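**Rinse grapes before cold storage or after?**

**prendholm_31**
Stem browning again on red seedless, day 5 at 31 °F. Lot was rinsed on arrival, drained, then bagged. The unrinsed half of the same lot still has green stems. Is the rinse the cause?

**vsavolainen**
Probably. Surface water sits where the berry joins the stem and rot starts there. Rinse at serving only.

**taheri**
Disagree. Stems brown from water loss, and a rinse doesn't cause that. Check humidity first. Mine read 19 points low in March because of a bad door gasket.

**vsavolainen**
Both halves were in the same room, so humidity doesn't explain the difference.

**taheri**
Same room, but same shelf? Same bag vents? He hasn't said.

**prendholm_31**
Same shelf. The rinsed half went into Gureo bags with larger vents.

**taheri**
Then you changed two things at once.

**gbermudez**
Repeat it with one bag type and weigh each bunch going in and coming out. Stem color by itself is a poor measure. The berries can be firm and dark red while the stems have already gone brownish.

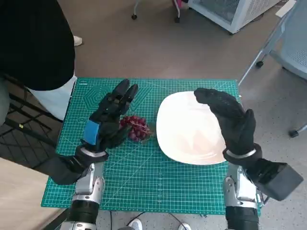 Semby Produce Storage Club | Table Grapes board

**prendholm_31**
Will rerun with matched bags, 19 bunches per side. Weights posted when done.

**vsavolainen**
Log decay separately from weight loss. I still expect the rinsed side to rot first.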